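How do you teach a robot to tidy up?

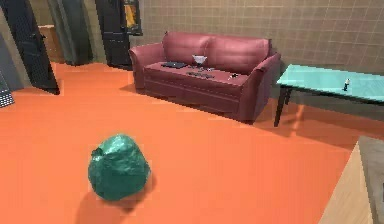
Our computer-made practice room. Can you spot the green bag?

At the Clumbridge workshop we're building a tidying robot called Gudness! It will have 4 wheels, one long arm and a bin on its back. But before it rolls over anyone's real carpet, it has to practise in a pretend room inside the computer.

Why pretend? Well, if Gudness bumps into a pretend sofa, nothing gets broken (phew!) and we just press restart. Hipólito Zapata, who writes the code, has run it 200 times already.

Plastic bags are a brilliant test. They're crumpled and shiny, and a real one squashes into a new shape every time you grab it. A robot has to work out where the bag stops and its shadow starts. You do that without thinking!

Then there's the sofa. A remote control left on the seat isn't rubbish, so Gudness must learn to leave it alone.

Next job: the arm. We're bolting it together in February, and we need lots of clean old bags for it to pick up. Bring some along!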